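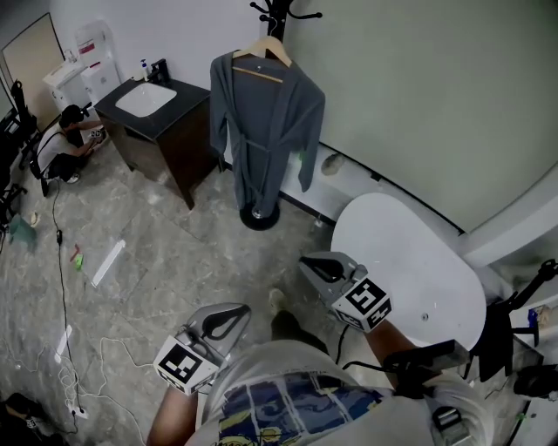
Hanging storage is treated in this unit as part of the furnishing of a room, and students are expected to plan for it at the same stage as seating, tables and lighting. A garment that is worn for part of the day and then put aside needs a place of its own, separate from the wardrobe and from the laundry. The gray bathrobe on its wooden hanger is a typical case: it hangs from a black coat stand close to the vanity cabinet, with the belt tied at the waist and the sleeves reaching down towards the floor. Long garments of this kind decide the height of the stand and the amount of clear floor to be left beside it.

Unit 4: Freestanding furniture in dressing and washing areas
Handout prepared by Mudassar Orakzai
Revised 21 July 2020

Aims of the unit

By the end of the unit, students should be able to choose a freestanding piece for a stated purpose, place it on a plan with suitable clearance, and write a short note on its care. The unit does not cover fitted wardrobes or wall hooks, which are taught in December.

1. Coat stands

A coat stand has a base, a post and a set of arms. The base must balance whatever is hung above it. A round base takes up little room and is easy to clean around, but it should be of sufficient weight, and students should note that a heavy garment hung on one side will move the centre of gravity away from the post. Where several garments are to be hung, they should be spread over opposite arms.

A hanger keeps the shoulders of a robe or coat in shape. Hanging by the loop is acceptable for short periods. Belts should be tied or removed, as a loose belt may trail on the floor or be caught underfoot.

For the purposes of the exercise, allow 300 mm of clear floor beyond the widest part of the hung garment on the side from which it is reached. The stand should not be placed where a door will strike it.

2. Side tables

An oval top has no corners and is therefore suited to a place where people pass close by. It offers less usable surface than a rectangular top of the same length and width, and this should be recorded when the two are compared. Side tables in a dressing area are used for small articles such as a folded towel, a book or a pair of glasses. They are not intended as seats or steps.

On the plan, draw the table at its full outline and leave 200 mm between it and the nearest wall, so that the floor and the baseboard behind can be swept.

3. Vanity cabinets

The vanity is the fixed point of the arrangement and is drawn first. A dark countertop shows soap marks and limescale more readily than a pale one, while a white basin shows cosmetics and hair dye. Care notes should mention both. Soap in a pump bottle is best kept beside the basin within reach of the tap, and the remaining counter left clear.

Freestanding pieces should stand far enough from the basin that garments are not splashed. Students should also check that cabinet doors can open fully.

4. Floors

Tile is hard wearing and suits a washing area, but it allows furniture to slide and is easily marked by metal feet. Felt pads are satisfactory on dry tile. Rubber pads are preferred near a basin. A marble pattern hides light dust, and cleaning should follow a timetable for that reason.

Exercise

Students will work in groups of 3. Each group will be given one sheet from the catalogue folder (Zititz, Keveo, Tokgöz or Iltex) and the outline plan of a room with one vanity cabinet already drawn. The group will place a coat stand and a side table, mark the clearances given above, and attach a care note of not more than 200 words.

Plans should be drawn in pencil and labelled in ink. Catalogue sheets must be returned to the folder before the group leaves the room.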